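Home | Science | Games | Ask Us

Filed under: Robots and Gadgets
Last updated: 17/09/2022

How do you teach a robot to tidy up? You can't just yell up the stairs. One way is to be its puppeteer. A person works the arm by hand or by remote control, and the computer saves every move.
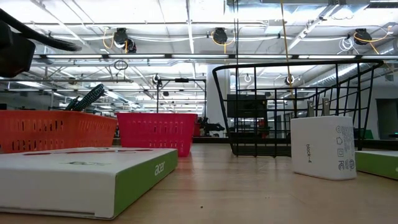 Baskets, boxes and a charger: a robot's classroom.

Then the person does it again. And again. A job like "put the charger in the basket" might need 90 turns, with things moved a little each time. (You complain after 3.)
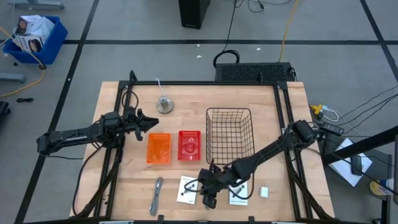 Two arms are trickier, as anyone who has tried to pat their head and rub their belly knows. The computer studies all those saved moves, then has a go alone. It may miss – robots drop stuff too – and then it's back to the puppeteer for more lessons.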